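Ilar Workroom: table coverings and marking-out
Gallery 2

Last updated 12/03/2022

The Ilar workroom keeps its long tables covered in paper. The covering is replaced when it is marked, torn or lifting, and the lines are taped again each time. The notes on this page cover paper, tape, spacing, cloths and the ground next to the table. They apply to the long tables only. The cutting bench has a mat of its own and is dealt with in Gallery 1.

Paper

The covering is brown kraft paper from the roll. We stock one width, 900 mm, under the Otix name. White paper was used before this and was given up for two reasons. It shows every pencil mark, and a white cloth laid on it is hard to see from the end of the table. Brown paper gives a clear edge to white, cream and pale grey cloth. It is poor under tan and beige cloth, and for those we lay a sheet of pale green card in the square being used.

Roll the paper out the long way and leave it flat overnight. Paper fresh off the roll keeps its curl, and the curl lifts the tape at the ends. Keep the inside of the roll face down. Fix one end first, pull the paper straight by hand, then fix the other end. The long sides are fixed last, working outwards from the middle.

Do not iron kraft paper to flatten it. It shrinks slightly and unevenly, and the lines will not come out square.

Small tears can be patched from below with a piece of the same paper and a thin coat of glue stick. Patches on the top face catch the hem of a cloth when it is drawn across. If a tear crosses a line, lift the tape, patch the paper, and lay new tape over the whole of that line. A join in the tape halfway along has the same fault as a patch.

Tape

We use thin blue tape, Ritidon, low tack. It lifts from kraft paper without bringing up the top layer if it is removed within the month. After that it tends to take fibres with it. Masking tape of the usual cream colour is too close to the paper and is kept for fixing the edges underneath.

Order of work for a new sheet:

Mark both ends of each lengthwise line in pencil.
Stretch a string between the marks and check that it lies straight.
Lay the lengthwise tapes from end to end in one piece.
Measure the cross lines from the same end of the table, never from the last line laid.
Lay the cross tapes over the lengthwise tapes.
Press each crossing down with the back of a spoon.
Rub out the pencil.

Measuring each cross line from the same end keeps the error from building up. On the first sheet we did in the Shi room the squares were stepped off one after another, and the last was visibly short.

A square is checked by its diagonals. If the two diagonals agree, the square is true. If they differ by more than 2 mm, the cross line is lifted and laid again. Smaller differences are left alone, as the paper moves by that much between a damp morning and a warm afternoon.

Long table

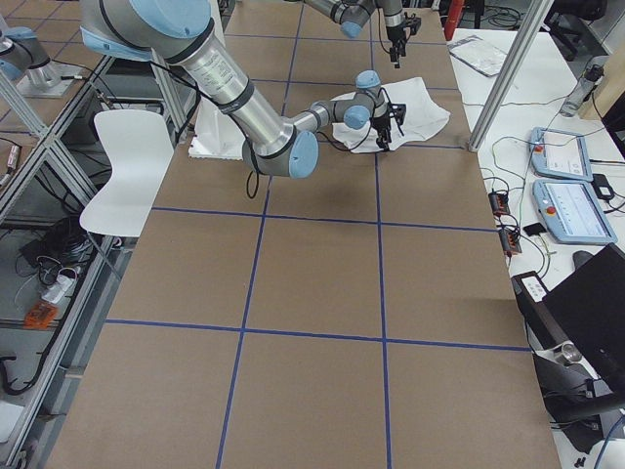
Spacing is set by the largest thing that has to lie inside one square. In our case that is a folded towel with a hand's width left clear on each side. Smaller squares were tried and gave more lines than anyone used; the lines also made a slight ridge under thin cloth, which printed through when the cloth was smoothed. On the long table the pattern is now two lines lengthwise and three across. The squares come out large, and a crumpled white cloth such as the one towards the far end stands out plainly against the tan. Someone calling out a position can give a row and a column without reaching over. Columns are counted from the chair side of the table, rows from the near end.

The lines are not numbered on the paper. Numbers were written in the corners for a short time and people began to line cloths up with the numbers. A card pinned by the door shows the numbering instead.

Cloths

Cloths are kept in a lidded box, 23 to the box, sorted by weight. Each has a stitched mark in one corner so that the same cloth can be turned the same way up. The stock list runs to item 109, with gaps where worn cloths have been withdrawn. Old numbers are not given out again.

Before use, a cloth is shaken out once and dropped. It is not arranged by hand. A cloth that has been arranged tends to fall into the same few folds, and the notes taken afterwards are then of little use for comparing one fabric with another. If the cloth lands across a line, record both squares and leave it where it is.

Cotton and linen are washed without softener. Softener changes the way the cloth slides on paper, and it takes several washes to get it out again. Tumble drying is allowed for cotton. Linen is line dried and put away with its creases in. Items with loose threads are trimmed before they go back in the box, as a thread trapped under tape will pull a line out of place.

Seating and side surfaces

One plain plastic chair is kept to the left of the long table. It should face the table and stand far enough off that the seat does not touch the edge of the paper. A chair pushed hard in rubs through kraft paper in a few days, and the wear always starts at the same place.

The table to the right is for equipment. It is not covered in paper and carries no lines. Things in use may be put down there but should not be passed back across the marked squares, where they scuff the tape. Cups, bottles and food are kept off both tables.

Cables are run to the left, away from the walking side. Anything that lies along the floor is pushed in towards the frame before sweeping. Power strips stay on the lower shelf. Check the shelf for paper offcuts at the end of the day.

Lighting

Blue tape on brown paper reads well under the ceiling lights and badly under the old desk lamp, which turns both towards grey. Leave the lamp off when taking notes. In the afternoon the blinds on the window side should be half down, as low sun throws the shadow of a fold well beyond the cloth and makes its edge hard to place.

Replacing a sheet

Tape is lifted first, at a low angle, pulling back along its own length. Cross lines come up before lengthwise lines. Edge tape is cut with a blunt knife and left on the old sheet. Roll the paper from the far end towards you with the dust inside. Wipe the bare table with a barely damp cloth, dry it, and wait before laying new paper. Moisture under kraft paper raises blisters that do not go down.

Used sheets go in the paper recycling if the tape has been removed. Sheets with tape left on go in general waste. Clean pieces longer than an arm are kept for patches and stored flat behind the cupboard.

The next full change of paper on the long tables is down for April. Anyone with cloths laid out should record their squares and box them up the evening before.

Stock held

Kraft paper, Otix, 900 mm: in the tall cupboard, upright
Thin blue tape, Ritidon: top drawer
Cream masking tape, edges only: top drawer
Pale green card: flat drawer
String, spoon, steel rule: hook by the door
Blunt knife: hook by the door, to be returned after use

Gallery 1: Cutting bench
Gallery 3: Shelving and boxes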